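Sturavik hand-held gripper, reviewed after 3872 demonstrations

Posted 31 March 2025 by Marijke Wuyts

We bought two Sturavik hand-held grippers in January to collect demonstrations for a pick-and-place policy. This review covers the one I used most. I have no connection to the maker, and we paid the list price through Trustden, who also sold us the spare finger sets.

Our task is dull on purpose. An object starts on white paper, the person holding the gripper picks it up and puts it in a shallow tray, and that counts as one demonstration. The learning system gets the video from the gripper's own camera plus the finger opening. We wanted a tool that a new person could pick up and use the same morning, and that would give us recordings we didn't have to throw out.

What you get

The box has the gripper body, one pair of fingers already mounted, a charging cable, a hex key and a printed card with the calibration pattern. There is no case. The fingers are chunky dark blocks with flat faces and small round holes in them, and they stay in view of the camera the whole time. I like that. When you look through recordings later you can see the opening between the fingers without checking it against the number in the log.

Setup

Charging took most of a morning. Pairing with the laptop worked the first time on Linux and the third time on Windows. Calibration is done by holding the gripper over the printed card and opening and closing it slowly until the light turns steady. The manual says to do this once a week. We do it at the start of every session, after Dirk Goossens found that the zero point had drifted on one of our two units and we had to drop 62 demonstrations from the set.

The work surface is up to you. Ours is white paper on a dark table with a beige tray on top. The tray is a Mulska, the shallow kind with rounded corners and a low rim. A pale tray on white paper sounds like a poor choice for contrast, but the rim shows up well enough and the dark fingers stand out against both.

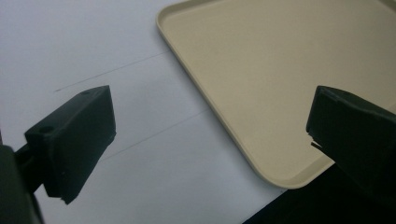

Fingers open at the left side of the tray. Two faint lines cross the paper.

In use

The grip is a pistol shape with a trigger. Pull to close, release to open. The trigger has a long travel and a light spring, so you can stop partway and hold a gap, and this matters more than I expected. With our old Sutter unit people tended to snap the fingers shut, and the policy learned to snap them shut too. With the Sturavik the closing motion in the data is slower and more even.

Weight is acceptable for half an hour. After that my wrist starts to tilt and the recordings tilt with it. Ysaline Bouvier is shorter than I am and had the same trouble sooner, until we lowered the table. We now swap people every 200 demonstrations and that has mostly fixed it.

The camera angle is fixed. It looks down past the fingers, and with the fingers open you see a good stretch of the surface between them. The body of the gripper takes up the bottom left corner and it is out of focus there. You can't move the camera to get rid of this. We tried masking that corner before training and compared it with leaving it in, and saw no difference we could measure, so we leave it in.

Exposure was the first real annoyance. The default is automatic, and every time a dark object passed over the white paper the whole picture brightened. Lock it in the settings under Capture, then Manual. The setting doesn't survive a power cycle on the firmware we have. I wrote it on a piece of tape and stuck it to the laptop.

Placing the tray

This isn't strictly about the gripper, but anyone buying one will run into it. If the tray never moves, the policy learns one place in the room. If it moves any which way, you can't tell later which positions you've covered. We shift it between blocks and write the position in the session sheet. Siebe Lambrechts keeps that sheet. The gripper software has a free text field for each session, limited to 259 characters, and we use it for the tray position and the name of the person holding the tool.

The software also lets you mark a demonstration as bad with a double pull of the trigger right after stopping. It's a good feature and I use it all the time. The window for doing it is short, though, and if you miss it you have to find the recording by its time stamp on the laptop.
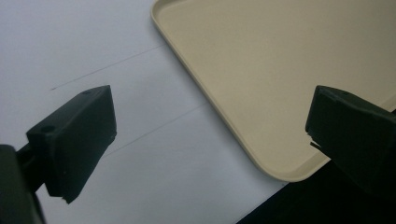

Holes in the top face of the left finger, and the rough front end of the right one.

Fingers

The mounting is simple. Screws, the hex key from the box, a few minutes per pair. Check the front ends before a session, and the lower edges as well. A thin sliver of material sticking out from a tip is easy to miss when you're holding the tool, and easy to see on the camera. Small chips along the edges don't bother me much on large objects. For flat things like washers or cards, where you have to get a tip underneath, I want a clean edge.

The more important question for us was whether the policy cares. Edit Mészáros, who runs our training jobs, holds back a few sessions from each finger set and tests on them separately. Her advice is to write down which set was used and not to change sets in the middle of a block. The software has no field for this. It should have one.

Spare fingers come in pairs only. If one of them is worn you still buy two.

Battery and storage

A full charge lasts us through a morning of steady work. Recordings are kept on the gripper until you dock it, then copied over. Copying is slow. Start it before lunch. The tool can't record while it copies, so with a single unit you would be waiting on it, and this is the main reason I'd suggest buying two if the budget allows.

File names are a time stamp and a serial number. They sort properly and I have had no corrupt files so far.

What I'd change

Exposure that stays locked after a restart. A field for the finger set. Single spare fingers. A case, at this price. A longer window for the double pull, or a way to undo it, as I've thrown out good demonstrations by mistake too.

Compared with the Sutter

The Sutter is lighter and cheaper and its trigger is worse. Its camera sits further back, so you see more of the table and less of what happens at the tips. For moving big objects from one side of the table to the other I would still use it, and we do. For anything that needs a careful close, I use the Sturavik. Don't mix recordings from the two without labeling them - the views are too different, and our first combined training run was worse than either set on its own.

Rating

Four out of five. I've used it for 3872 demonstrations and would buy it again. The missing point is for the exposure setting, which cost us most of the first week.

Update to the section on calibration: Dirk says the drift on the second unit has been smaller on the newest firmware. I haven't installed it on mine yet.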